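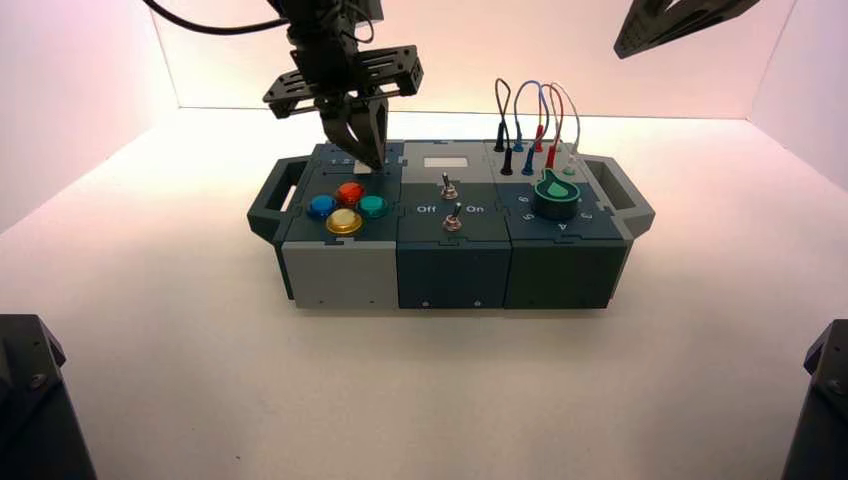
**Stirkside lantern parade in March, where to stand?**

**nukham_bound** wrote:

First time going to the Stirkside parade. We get in on the Saturday morning and the parade starts at 6 pm. I've read that the drum groups come down from the church, cross the bridge and end at the market square. Is the square the best place to watch, or will we be stuck behind everybody? Two adults and a kid who is seven and not tall.

---

**Pelletier** wrote:

Skip the square. By the time the bands get there they have been walking for over an hour and half of them have stopped playing. Stand on Bulbridge Road on the uphill side, where the sidewalk is raised. A kid can see over the people in front.

Food is better up there too. The women from the church sell fried dough and bean soup out of the hall.

---

**oldgoat51** wrote:

I don't agree about the square. The stilt dancers only do the full dance in the square. On Bulbridge Road they just walk past holding on to each other because of the slope. If you want to see what the parade is known for, get to the square by 4:30 and bring something to sit on.

---

**Pelletier** wrote:

> get to the square by 4:30

With a seven-year-old? That's at least two hours of standing around before anything shows up.

---

**oldgoat51** wrote:

We did it with three kids. There are puppet shows on the steps from 5. They were fine.

---

**mbalaskas** wrote:

I walked with one of the lantern groups last year. The order was children's lanterns, then the horses, then the drums, then the stilts. The children's lanterns go fast and there is a long gap before the horses, so don't leave thinking it's over. A lot of people did.

The program said 1,236 walkers were signed up. It felt like more from inside.

Also, the horses don't go over the bridge anymore. They turn off at the mill. If your kid wants horses, you need to be above the mill, so Bulbridge Road works and the square doesn't.

Magdalini

---

**nukham_bound** wrote:

She does want horses. Thanks, that mostly settles it. Can we see the horses on Bulbridge Road and then get down to the square for the stilts?

---

**mbalaskas** wrote:

Yes, if you leave when the last horse passes. Take the footpath behind the school, not the main road. You come out by the bakery. You won't be in front, but the stilts are high enough that it doesn't matter much.

---

**oldgoat51** wrote:

That footpath has no lights. Bring a flashlight.

---

**rt_hollow** wrote:

What about parking? Last time I went the lot by the station was full by noon.

---

**Pelletier** wrote:

Park in the field past the mill. It was cash only last year. Leaving takes a while, they let everyone out through one gate.

---

**nukham_bound** wrote:

We're coming by train so no car. Going with Bulbridge Road first, then the footpath. Will pack a flashlight and post some pictures when we're back.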